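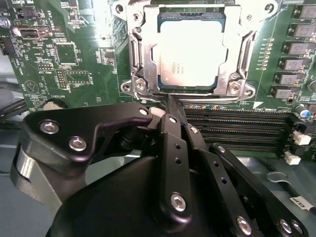
Section 2: Fitting the processor cooler

Welcome back! If you have worked through Section 1, the processor is seated in its socket and the Trostby cooler is waiting in its box. Please set aside a quiet hour for this part. It is a gentle job on the whole, but it doesn't like being hurried, and a cup of tea beforehand (well away from the bench) never did any harm.

Before you start

Make sure the computer is unplugged at the wall, and touch a bare metal part of the case to discharge any static. Do this again if you wander off and come back across a carpet.

1. Take the cooler out of its box and lay it on its side. Peel the clear film from the base. It is thin and very easy to miss, so do run a fingernail along the edge to check.

2. Wipe the top of the processor with a dry, lint-free cloth. If there is old paste on it, dampen the cloth with a little isopropyl alcohol and let everything dry before you carry on.

3. Squeeze a small blob of paste, no bigger than a garden pea, on to the middle of the processor. There's no need to spread it — the weight of the cooler will do that for you.

4. Lower the cooler straight down over the mounting posts. Try not to lift it again once it has touched the paste. If you must, clean both surfaces and go back to step 2.

5. Start all the screws by hand, then tighten them a little at a time, working corner to corner, until each one stops.

6. Plug the fan lead into the header marked CPU_FAN. The plug only goes on one way round.

Caution: Don't use a powered screwdriver. Too much force can bend the board, and our warranty can't cover that, I'm sorry to say.

Note: The Trostby fan has a top speed of 3,000 rpm and runs on 12 volts. You may hear it race for a moment when you first switch on, and this is quite normal.

If the fan doesn't turn, switch off and check the lead first. Still stuck? Write to Vandana Gautam on the Keller help desk, with the serial number from the side of the box. Leftover paste keeps nicely in a drawer with its cap on.

Section last revised 18 Apr 2022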